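September
Progress report, by Xiuying Zeng

Datcombe breakfast and food shelf program – second progress report

Sorry this is short in places, we are mid-enrollment and the phone hasn't stopped. Numbers first, then the rest.

Where we are

336 households signed up as of the end of last month. The grant target was lower than that so we're ahead on sign-ups, behind on Saturday-type hours (see staffing). Breakfast sites – two open, Datcombe and Kuldale. Clarkberg still not open. Had hoped to report otherwise.

Datcombe serves 80 kids on a normal school morning. Kuldale is smaller, started with 10 and is now at 25, which Pei-shan Fung thinks is close to the ceiling for that room unless the church lets us use the side hall too. She has asked twice. Waiting.

Attendance dips when it rains. Same as last year. The bus stop is on the wrong side of the road and parents don't want to cross with strollers. Not something the grant can fix but I want it on paper.

Food supply

Main change since the first report is eggs. We were buying from the wholesaler by the case and the price moved three times over the summer, so Xiaoyan Lei went out and got an arrangement with a farm past Kuldale. Fixed price until the new year, picked up by us, paid monthly. They want their flats back, fair enough. Families taking eggs home from the shelf are asked to bring their own cartons and mostly they do. Breakage is down too, I think mainly from not stacking them in the back of the van anymore. 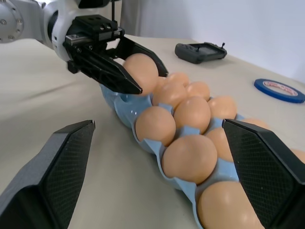
Milk and bread

No change in milk. Bread is a problem. The bakery donation stopped when the bakery changed owners and we've been paying retail for it, which you will see in the spending sheet under "other". Please don't read that line as a one-off. Chenxi Hao is talking to two other bakeries, one sounds willing but only for day-old rolls and only if we collect before 6 a.m. That means a driver. See below.

Oatmeal is cheap and the little ones eat it if there's fruit. Bananas went well, canned peaches less so.

Staffing

Lost our morning driver at Datcombe in the first week of term. Tarcísio Fagundes is covering, on top of his own job, and that can't go on through the winter. We advertised, got four applications, interviewed two. One offer is out. If she says yes she starts as soon as the background check clears – these are taking longer than they did in the spring.

Kitchen lead posts are both filled. Food handler cards are up to date for everybody except one person at Kuldale who is booked on the next class. She is doing sign-in only until then.

Training: we ran the allergy session again in the first week. Needs a better handout. The one we have is four pages and people leave it on the chair. Pei-shan is cutting it to one side.

Clarkberg

The building owner agreed to the lease in principal, then the inspection found the hand sink was too far from the prep area. Plumber's quote is in and it's higher than we budgeted. We can cover it by moving money out of the signage and printing line, which is underspent, but I need your okay in writing before we do that. The form for a budget change is attached seperately. If we get the okay this month, opening after the winter break is realistic. If not, spring.
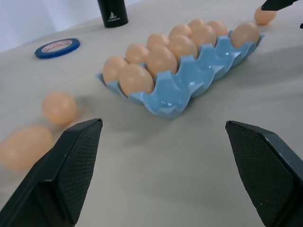
There's still a waiting list of families at that end of town, and a few of them are traveling in to Datcombe on the early bus, so some of the Datcombe count will shift over once the doors open. Worth keeping in mind for the next report, it will look like Datcombe went down and it didn't really.

Money

On track overall. Food is over because of the bread, fuel is a little over, printing well under. Pay is under too, but only due to the driver gap and it will catch up. Second installment came through fine, thank you. The Pan account is now closed and everything runs through the main one, as your office asked.

Next three months

– driver in place at Datcombe
– bread sorted, one way or the other
– your answer on the sink, then a date for Clarkberg
– short parent survey, paper and phone, Xiaoyan is drafting it
– side hall at Kuldale, ask again

Receipts are in the shared folder, two are missing from July and I'm chasing them. Call if anything looks off, mornings after 10 are best.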